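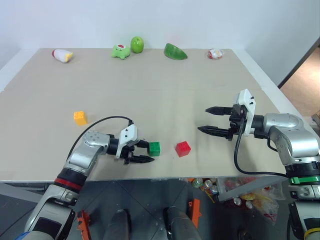
4. Comparing the two finger sets

4.1 Set-up

All trials were run at the Grestthorpe site on the two-arm station, with the arms left in the same mounting positions throughout. Both wrists carry the same parallel gripper body, so the only thing changed between conditions was the pair of fingers. The first set, which we call the short set, came with the grippers. The second, the long set, was cut by Shota Morikawa to a drawing by Kazue Ichikawa and has a serrated inner face. The motor current limit was kept at the value used in Section 3, and the opening width was reset after each change of fingers.

Control ran through Flikora with the default joint filter. We had planned to compare this with the Witeo controller as well, but its gripper driver dropped commands when both arms moved at once, and those runs are left out of this paper.

4.2 Objects and task

The main task was block stacking. Toy building blocks were chosen because the studs make small errors easy to see: a block that is tilted in the fingers will not seat on the one below. Figure 3 shows the table with the green block held in the left gripper and the red block standing between the two grippers. The yellow block is further to the left. The objects along the far edge of the table, among them a plush frog, a green apple and a melon slice, belong to the mixed-object task in Section 5. They were kept on the table during stacking so that the head camera view stayed the same for both tasks.

Figure 3. Table layout for the stacking task, seen from the head camera. Left gripper closed on the green block, right gripper open and facing the red block.

Each run began with the blocks placed by hand inside a marked-out region of the operator's screen — nothing was drawn on the table itself. The operator then picked one block with each arm and brought them together over the table. Rin Kuroda and Minoru Hamada operated the arms in turn, and each used both sets of fingers. Setsuko Ishida scored the runs from the recordings without being told which condition came first.

4.3 What was scored

A grasp was scored as clean if the block did not turn in the fingers between lift and contact. A grasp that turned but could still be used was scored as partial. Anything dropped, or put down and picked up again, was scored as a failure. We also noted whether the fingers touched the tabletop during the approach, as this had been a common cause of stopped runs in earlier work.

4.4 Results

The long set gave more clean grasps for both operators. Most of the gain came from blocks lying close to the base of the arm, where the wrist has to come in at a shallow angle. With the short set the gripper body was often too near the table at that angle, and the operators tended to lift the wrist and pinch the block by its upper edge. Blocks held that way usually turned on contact.

The long set was worse in one respect. The finger tips bend a little under load, and when both arms pressed the blocks together the upper block sometimes slid sideways before the studs met. Hamada dealt with this by closing on the block lower down. Kuroda kept her usual grip height and slowed the final approach instead. Both methods worked, but neither was part of the instructions, so the two operators' figures should not be pooled for this step.

Table contact was less common with the long set, although when it did happen the tips caught on the seam in the tabletop. We taped over the seam for one block of runs and saw no clear change, and the tape was taken off again.

The cable to each gripper also had some effect. In two runs the right cable pulled against the wrist at the end of its travel and moved the block after it had been placed. These runs were scored as they stood. The cable has more slack with the wrist level than with it turned in, and a clip further up the forearm would probably be enough to deal with it.

4.5 Comparison with earlier work

Sasaki reports a larger benefit from serrated fingers than we found, but with soft objects and a single arm. Hard plastic blocks give the teeth little to bite on, and we think the extra length matters more than the surface in our case. We could not separate the two, as no smooth long fingers were made. The mixed-object runs in the next section bear on this question, as they include both soft and hard items of similar width.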